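Lulen Washer Guide: Your First Wash

Clean the drum before any clothes go in!

1. Open the cold water tap all the way.

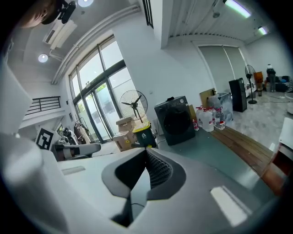
White walls, an air conditioner and ceiling lights.

2. Check the hose for drips. 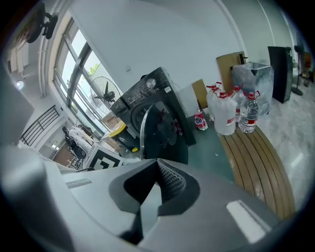
How much detergent does the first wash need?
Half a scoop is plenty, and the drum will smell lovely.

3. Run the empty drum for 70 minutes. Caution: keep children away from the hot door.
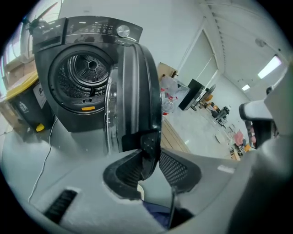
4. Wipe the gasket and load your first towels!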